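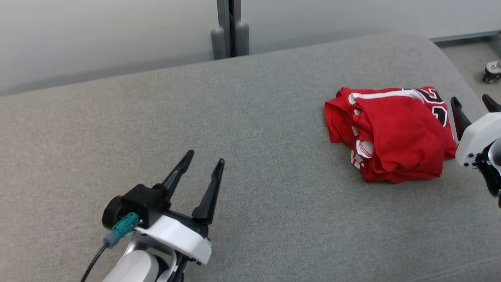
Threads » Home & Laundry » Jersey folding, a thread

OK so I finally sat down and figured out how to fold baseball jerseys so they stop looking like something a dog slept on. Short thread, or I thought it was going to be short. Sorry in advance
31 likes · 4 replies

Background: we are a rec league household. There are jerseys on chairs, jerseys on the stairs, jerseys in the car. The red one lives on the gray couch in a heap from May until the leagues wrap up, and every time I walk past it I think "I should fold that" and then I go make toast
18 likes

The trouble with jerseys is they're slippery and they've got big stiff numbers on them. A regular T-shirt fold puts a crease right through the numbers, and if you leave it that way in a drawer for a whole winter you get a crack. Ask me about my old Trarkholm jersey. It used to have a very nice 20 on it. Now it has a 2 and sort of a broken donut
57 likes · 9 replies

So step one, before anything: find the collar. I know that sounds dumb. When it's all bunched up and everything is red you can spend a surprising amount of time holding it by an armpit. I look for the white trim, grab whichever edge has it, and shake until I can see what I've got
22 likes

Step two, lay it FACE DOWN on something flat. I do it on the couch seat because the table always has stuff on it and the couch fabric has a bit of grip, so the jersey doesn't slide off like it does on the kitchen counter. Smooth from the middle out with your forearm. Sleeves straight out like it's flying
26 likes · 2 replies

If yours buttons up, button it. All the way! I used to do just the top one and the bottom would fan open the minute I picked it up
15 likes

Step three: fold each side in toward the center of the back, but stop at the edge of the numbers. You can feel where they end through the cloth. Sleeves get folded back on themselves so they don't stick out past the side. You want a long skinny rectangle now, number side flat and happy
29 likes

Step four is the one I changed my mind on. I used to fold it in half and then in half again. Now I bring the bottom hem up to just under the numbers on the back, then flip the top down over it with a rolled-up sock in the bend. Yes, a sock. It keeps the bend soft so you don't get that hard line across the lettering
64 likes · 11 replies

(Somebody in the replies says tissue paper. Sure, if you are a person who has tissue paper)
40 likes

Washing, since three of you asked already: inside out, cold, no softener, and please hang it up. I ran a batch through the dryer on hot once, up to an hour I think, and the letters on one of them came out curled like potato chips. You can't iron that flat. I tried. The ironing made a different problem
48 likes · 6 replies

Storage. I bought the Galtano drawer dividers last spring and they're fine, a little short for adult sizes. What works better for us is a plain shoebox lid in the drawer with the jerseys standing up on their folded edge, so you can see all the colors from the top. We fit 12 in one drawer, which is frankly too many jerseys
33 likes

The big hoodies and the one catcher's thing with all the padding do not fold. I have stopped trying. They go on a hook
19 likes · 1 reply

How long does it take? The first one took me 14 minutes, including the part where I folded it beautifully and it was upside down. I'm much faster now. I can do one during a commercial break and still complain about the commercial
45 likes · 3 replies

Will the rest of my household do this? No. I showed everybody, I got a lot of nodding, and the next evening there was a jersey over the bathroom door. But the drawer looks great and I open it sometimes just to look at it
71 likes · 8 replies

Adding one more because it keeps coming up: yes, it works for basketball jerseys, skip the sleeve part. For hockey ones I have no idea, they're huge, I'd probably go with the hook
24 likes · 5 replies

12 shares · 20 bookmarks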